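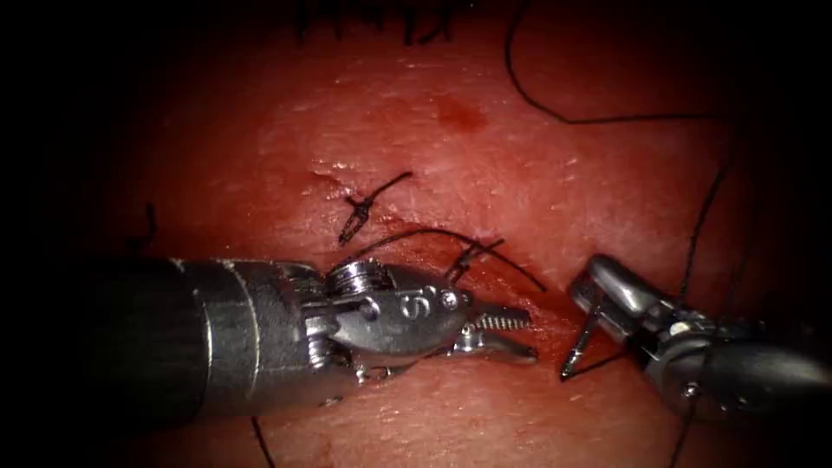
Xolani Mahlangu wrote back that my knots were fine but my tails were too short, and could I please put the spacing in the README so people stop asking him. So okay, spacing is in now!

2 min read

Remdale suture notes

These are my notes and pictures on simple interrupted stitches, black thread, straight cuts. There are 1038 pictures in the folder, sorted by pad, and I named the pads Ridov and Hellirach (long story, don't rename them, the links break).

Spacing: on a 16 cm cut I start near one end and work down, leaving the same gap each time. Bite as far from the edge on one side as on the other. If the edge lifts or curls, I mark it "proud" in the notes column, and I'm pretty generous with that word.

Tails: long enough to grab later. Xolani likes them longer than I do, so I added a column called tails_xm with his opinion in it.

Known problems:
- Old rows of stitches show up near some cuts. Only label the cut you're working on.
- A dark spot on the surface goes under "spot", never "blood", unless you know.
- Blank cells mean I forgot.

Send fixes to me or to Itsuki Maruyama. Last edit 5 November 2018.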